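# Two Hands, One Operator: A Talk About Teaching by Remote Control

The teleoperation room at Wovden is on the second floor, and it is warmer than the rest of the building. The operator I came to meet has worked there since February. Before this she repaired sewing machines. She asked me not to print her name, and she asked me also to take off my watch, as the metal strap can scratch the control gloves if I wanted to try them. I wanted to try them.

Her job is to move a robot with two arms from a chair. She wears the gloves and a headset, and the robot copies her. Every attempt is recorded, and the recordings go to the people who train the model.

"In the first week I was moving my shoulders too much," she said. "In the evening I could not lift a pan. Then a colleague told me to put the elbows on the chair and let the robot be tall for me. Now it is fine."

The task in this period is a board with pegs and blocks of different shapes. It was chosen by Cilix, the partner that pays for the study. I asked her if it is not boring to put pegs in a board as an adult person.

"It is boring if you think about the board. I think about the fingers. The thumb of the robot does not bend where my thumb bends, so I must decide each time how I lie to it a little. I close my own hand in a strange way and the robot closes in a correct way."

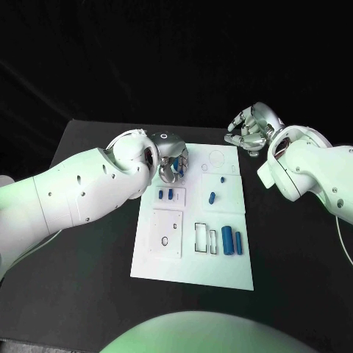 She explained that the most difficult part comes between the grasp and the hole. With her own hand she would roll a piece between two fingers until it stands right. The gloves give only a weak vibration, so she must look. If the fingers hide the piece, she turns the wrist, looks, and turns it back. The engineers first wanted to remove these looks from the recordings, as they take time.

"I said please leave them. If you cut the looking, the robot will learn that I was lucky."

They left them in. When I visited, the collection had 2,099 recordings, and she had made the greater part of them herself. A session is 14 attempts and then a pause. After 7 sessions she stops for the day, also when she feels well.

The other method, in which a person takes the arm and guides it directly, is used in the Moser lab downstairs. She tried it for one month. She liked that she could feel the weight of the arm and the contact with the table. But with two arms she needed two people, and they disagreed.

"He was pulling to his side, I was pulling to my side. We were very polite and the recording was terrible."

I asked what she does with a failed attempt. She keeps it if she has corrected the mistake during the same recording. A piece that is dropped and picked up again is useful for her. A piece that rolls to the floor is not, and she marks it with a red label in the program.

Next the team will send a copy of the setup to Niltport, where another operator will drive it. She is curious about that and a little jealous. "Everybody has a handwriting in this. I can see in the replay if it was me, even with the sound off. I go in from the left, always, and I wait before I let go."

My own try lasted for one peg. I pushed it over, and then I pushed it farther away while I wanted to pick it up. She marked it red.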